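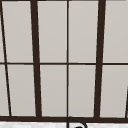
Do politicians who change party usually tell the voters before they tell the party?

In our material most of them told the party first, often by a short private letter, and the public followed within days.

8 min read

27 June 2020
By Wiebke Wiegand and Ha-rang Yeom

4. How a departure is announced

We now come to the part of the study we enjoyed most. Section 3 dealt with who leaves and when. In this section we look at the words themselves: the letters, speeches and posts in which members of the Darurov regional assembly made it known that they were on their way out. The collection holds 566 public statements by 58 members, and it covers eight years of assembly life. Reading them side by side is a real pleasure, and it quickly shows how much care goes into a text that may be only three lines long.

The first thing to say is that leaving is rarely one event. A member begins by praising an old leader, usually one who has retired. Next come complaints about "the way decisions are made", with no names given. Only later does the member attack the present leadership directly, and by then the local papers have been guessing for weeks. We call this stretch the long goodbye, a term we borrow with thanks from Solange Bouchard, who used it at our February workshop.

The long goodbye has a clear purpose. It lets the member test how voters feel while the door is still open, and it gives the new party time to find a seat. In Barix, where both large parties pick their candidates early, the whole business is squeezed into a few weeks and the tone is much sharper. In Rekton the lists close late – and there we find members who go on grumbling happily for most of a year!

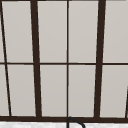 The sharper tone in Barix also brings a change in who is being spoken to. Early statements speak to "friends" and "colleagues". Later ones speak to "the people of this district", and the old party turns into "they". This small shift in pronouns turned out to be the best sign we have that a switch is close, better than open criticism and much better than missed votes. Figure 4, in the appendix, plots it for each member by week.

We were delighted by how well the pattern held up when Velimir Trajkovski coded the statements a second time without knowing who had left. He disagreed with us mainly over sarcasm. A line such as "I congratulate our leaders on their wisdom" can be read either way, and we kept such lines out of the final count.

One case does not fit at all. The member we call M. gave a warm speech in support of the party leader, went home and resigned the same evening. Local accounts blame a quarrel over a bus depot, and we have found nothing in the texts that hints at it. Ha-rang Ham has suggested that sudden exits of this kind should be treated as a separate group. We think this is a fine idea, though with so few of them we can say little about it here.

Section 5 turns to the replies from the parties left behind, which are shorter and a good deal ruder.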